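4. Reporting duties attached to small equipment grants

4.1 Background and material

In the previous section we described how the Prundura Fund divides its money between sport clubs and arts groups. We now turn to what happens after the money is paid. The literature on small grants says much about who applies and who is refused, but little about the report which the grantee must write at the end. In our opinion this is a gap. For a rowing club or an amateur theatre the final report is often the longest document it writes in a year, and it is written by a person who took no part in the application.

The material comes from 30 grant files, which the Fund opened to us under an agreement signed on 11 Dec 2018. Half of them, that is 15, belong to sport clubs and the other half to arts groups. All grants were for equipment and had a value of up to 2000 dollars. We excluded grants for travel, for coaching fees and for the hire of halls, as the rules for these are different and a comparison would not be fair. Each file contains the application form, the letter of award, the receipts and the final report. Letters and emails between the grantee and the grants office are also kept in the file, but not always in the order in which they were sent, and in a few cases we had to guess the order from the content.

Two of the authors (Hong and Pai) read all the files separately and marked every passage in which the grantee explains, corrects or defends the use of the money. After this first reading the two lists were compared. Differences were discussed with a third reader, Woo-jin Ryu, who had not seen the names of the organisations. We also held interviews with six people who had written a final report themselves. The interviews were done in January, when most clubs in the district of Skistholm are between seasons and their officers have more time for visitors.

4.2 What the form asks and what is answered

The final report form is short. It asks what was bought, when it was bought, who uses it, and what difference it has made. The first two questions gave very little trouble. Grantees copied the words from the receipt, and where the receipt was unclear they added the name of the shop. The third question was answered in quite different ways. Sport clubs usually named a team or an age group. Arts groups more often named an event, for example a spring concert or an open rehearsal, and left the reader to work out who took part.

The fourth question is the difficult one. Many grantees seemed to understand it as a request for thanks. The answer then begins with warm words to the Fund and finishes with a sentence about the spirit in the club, and the equipment is not mentioned again. Others took the question very literally. The choir Karnus bought music stands and wrote only: "The singers can now see the conductor." When we asked the secretary about this, she said she had first written a full page and then removed it, as everything else sounded like advertising. The grants office had returned the form and asked for more detail, and she sent the same sentence a second time. It was then accepted.

We do not think that short answers show a lack of care. In the interviews, the people who wrote the shortest answers were often the ones who could tell us most about the equipment, where it was stored and who held the key. What they did not have was a model. The Fund publishes guidance for the application, with a worked budget, but it publishes nothing similar for the report. A badminton club called Do solved the problem by asking a neighbouring club for its old report and following it line by line, including a heading on disabled access that the form no longer contains.

4.3 Equipment that is shared or difficult to classify

The rules ask the grantee to place each purchase under one heading: playing and performance, safety and first aid, storage, or office. This works well for a drum or a set of goal nets. It works less well for things that move between rooms and between uses. Furniture on wheels is a good case. A cart with drawers may be counted as storage by one treasurer and as safety equipment by another, and both can point to a sentence in the rules that supports them. Figure 3 shows an item of this general class.

The choice of heading has consequences. Items under safety and first aid must be checked once a year and the check must be written down, while storage items need only be listed. In several files the heading was changed between the application and the report, and the reason was not given. The grants officer, Chae-won Jeon, told us that she does not see such changes as dishonest. In her view most writers of the report never look at the application again, and they choose the heading that looks right to them on that day. She would prefer to remove the headings completely, but the auditors wish to keep them for the annual accounts.

A further difficulty is the question of consumables. The rules exclude "items which are used up", but they do not say if the exclusion also covers a first supply bought together with the equipment. Rosin for a string group, tape for a handball team and ink for a print workshop were all treated differently in our files. We found no pattern by year or by type of organisation, and we suppose that the decision depended mainly on how the receipt was written.

Figure 3. Mobile medical cart with drawers. A glass jar of yellow softgel capsules stands on the top tray. 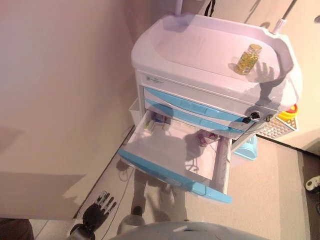 4.4 Limits of the material

The files come from one fund and from one district, and the grants are small. Larger grants have a different form, with a separate page for figures, and our remarks should not be applied to them. We also saw only reports that had been handed in. Grantees who never reported are recorded in another list, which we asked for but did not receive in time. Hae-won Sun is now preparing a study of that group, and the interview guide used here will be used again with small changes.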